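Wadari bench arm: build gallery

Build log in pictures, workshop arm number two. Last updated 11 October 2026.

This page collects the notes for the tabletop arm that lives in the back half of the shared workshop. The full log is on the members' wiki and runs long, so what follows is the short version: one picture from the bench and a few lines on each subsystem. Part numbers and wiring tables stay on the wiki.

The arm is called Wadari after the street the workshop used to be on. The mechanical work and most of the control code are by Kourosh Alipour. The gripper mount, the cable routing and this page are mine.

Background

The first arm was built from hobby servos and laser-cut sheet. It could lift a marker pen and very little else. Backlash at the shoulder added up to a visible wobble at the tool, and the base flexed whenever the elbow moved quickly. It was taken apart in May and the usable bearings went into the parts bin.

For the second arm we bought the joints as finished units, secondhand, and put the effort into everything past the last joint: tool mount, gripper, cabling, software. The joints came as a lot from a closed packaging line, through a surplus dealer called Viltero. Two needed new seals. One had a damaged connector and was replaced from the same lot.

Power and control

The joints and the controller run on 24 volts from a single supply under the bench. The gripper has its own fused branch, so that a stall at the fingers does not pull down the joint bus. This was added after a stall did exactly that and the arm dropped into a fault state with the tool in mid-air.

The emergency stop cuts the joint bus and leaves the controller up. Logs survive a stop, and restarting takes a few seconds instead of a full boot. The brakes engage on loss of power. They make a loud click, and visitors should be warned about it.

The controller is a small industrial PC running a Linux install with a real-time kernel. The motion loop is written in C++, the task layer in Python. Kourosh calls the task layer Amolus and it has its own repository. It reads a plain text file of steps (move, open, close, wait) and checks each step against the joint limits before anything is sent.

Gripper and grasp work

The gripper is a parallel type with interchangeable fingers. Produce is the current test load: an apple is rigid enough to hold, round enough to punish bad alignment, and cheap to replace. The dishes are used for placing work, upright in a rack or flat on the table.
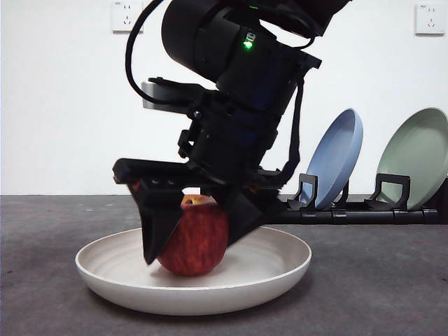
Gripper at the apple, fingers on either side. Cable loop at left, plate rack behind.

The finger offset took the longest to get right. With the fingers too high, they close above the widest part of the fruit and push it down and out. With the fingers too low, the tips reach the dish first, and a rim only makes that worse. The approach is now set from the dish surface upward, with a clearance of 8 mm at the tips. Fruit height is not measured at all.

Closing speed is limited in two stages. The fingers travel fast until they are near the expected width, then slow down until the motor current passes a threshold. The threshold is stored per object in the task file. A single value for everything was tried first and left dents in anything ripe.

Finger surfaces have gone through several versions. Bare plastic slipped on waxed skin. Foam tape held well but came away at the corners after a few sessions. Thin silicone sheet, glued and clamped overnight, has lasted best so far. It picks up dust and wants a wipe with alcohol before each run.

Cabling

Routing a cable along a moving arm is mostly a question of how much slack to leave and where. Too little and the connector takes the load when the wrist turns. Too much and the loop catches on things. Our rule is to drive the wrist to both ends of its range by hand, with power off, and to fix the cable only when neither end pulls it tight.

Cable ties were used in the first version and dropped. They bite into the jacket and have to be cut for every change. Straps can be undone and moved, and they spread the load over a wider patch. The drawback is that a strap can creep along a smooth housing, so check its position whenever you change the tool.

The first gripper cable lasted 2000 cycles before one conductor went open. The break was inside the jacket, just past the strain relief, and showed up as a gripper that worked in some wrist positions and failed in others. The replacement is a high-flex type with finer strands. It is heavier and needs a larger bend radius, which pushed the loop farther out from the arm.

Calibration

Camera-to-arm calibration is done with a printed target held in the gripper and moved through 50 poses. The script throws out poses where the target is seen at a steep angle and reports the leftover error for the rest. If the error is high, check that the target is flat before blaming the code. Ours was taped to cardboard for a while, and the cardboard had bowed.

The table height is touched off separately with a blunt probe at several spots. Our bench is slightly low on one side. The correction is stored as a plane and applied in the task layer, so the controller itself knows nothing about it. If the bench is moved, the plane has to be measured again.

Placing dishes upright

Rack work is harder than fruit. A dish is gripped by its rim, so the contact area is small and any sideways load makes it swing between the fingers. The insertion move is split into two parts: lower until the edge meets the rack, then tilt back until the dish leans on its holder. The tilt has to turn about the lower edge of the dish. Turning about the fingertips drags the edge out of the slot.

The routine borrows its two-part layout from a write-up by another builder, Bermúdez, who was loading tiles into a glazing rack. Our version uses a slower descent and watches joint torque in place of a contact switch. It is reliable with dishes of one size. Mixed sizes need a lookup by diameter, and that part is half written.

Open items

Finger mount: replace the printed adapter with a machined one. The drawing is done, the stock is on the shelf, the mill is booked out by other members.

Task files: add a comment field. At present the only record of why a threshold was changed is in someone's notebook.

Strap position: mark the housing with paint pen so that creep can be seen without measuring - Kourosh would like a proper clamp, and if one gets made the paint becomes unnecessary.

Rack routine: finish the diameter lookup and rerun the full set with mixed dishes.

Spare joint: repair the damaged connector on the unit we pulled. The mating half is no longer sold in the original shell, so either the shell gets modified or both halves change.

Source files for the finger adapters are in the repository under hardware/fingers. The files are in millimeters. Print with the flat side down and do not scale to fit.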